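# Open day at the Praren paper mill, Dristbridge

I have wanted to see inside this mill since I first bought a pad of their heavy cream paper, and in May I finally got the chance!

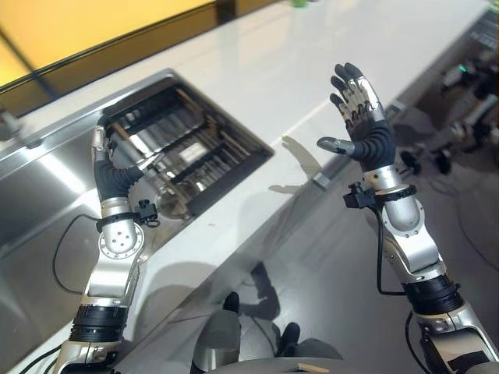
The doors opened at 9:30 and I was there early, which meant a good half hour on the bridge watching the river go over the weir. Dristbridge is a small town and the mill takes up most of the east bank – brick, long and low, with a row of slatted shutters along the top floor where the sheets used to hang to dry. Two of the shutters still open. They let us pull the cords.

Groups were kept to 20 people, and ours started in the rag room. Praren still makes a cotton paper from textile offcuts, and the sorting is done by hand on long tables with a blade fixed upright at each place. You draw the cloth toward you against the blade and it parts with a soft ripping sound. Buttons go in a tin. The tin on our table had a brass one with an anchor on it, and our guide said the best finds end up in a display case by the stairs (they do, and I spent too long looking at them).

Next came the beaters, and oh, the noise. The big one is called the Mittal, after the engineering firm that built it, and it goes through 484 pounds of wet rag in a single load. Fiber and water race around an oval tub under a heavy roll, for hours, until the whole lot looks like thin oatmeal. We were each handed a jar of water with a pinch of pulp in it to shake and hold up to the window. The short-beaten one had clumps and threads drifting in it, and the long-beaten one was just a cloud.

Then the part I had come for: making a sheet. The vat is waist high and warmer than I expected. You hold the mold flat with the frame pressed on top, dip it in at a steep angle, level it out under the surface and lift. After that comes the shake, forward and back, then side to side, and there's only a moment for it before the fibers settle. My first sheet had a hole in it. My second was thick as a pancake at one end. The third I was allowed to keep, and it's drying between blotters on my desk as I type this!

The vat crew make more than 70 sheets in a morning and theirs all look the same, which I now find astonishing.

Lunch was soup and bread in the old counting house. I sat across from a couple who bind books in Osotcombe, and they talked me through grain direction with a napkin. I had been folding my cards the wrong way for years – no wonder the spines cracked.

The afternoon was looser, with 3 talks to choose from. I went to the one on watermarks, where they passed around wire designs sewn onto scraps of mesh. There was a heron, a bell, and a set of initials that had been stitched on backward and used that way for a whole season.

A few notes if you're thinking of going:

- Wear shoes that can get wet. The floor by the vats is awash.
- Book the sheet-making slot when you buy your ticket. The afternoon ones were gone by 10.
- The seconds bin in the shop is by the back door, and everything in it is sold by weight.
- Parking is across the river, and the footbridge is narrow with a stroller.

I came home with a bag of offcuts, a pack of heron paper and very wrinkled fingers. They run another day in October, when the leaf papers are made, and I've already put my name on the list.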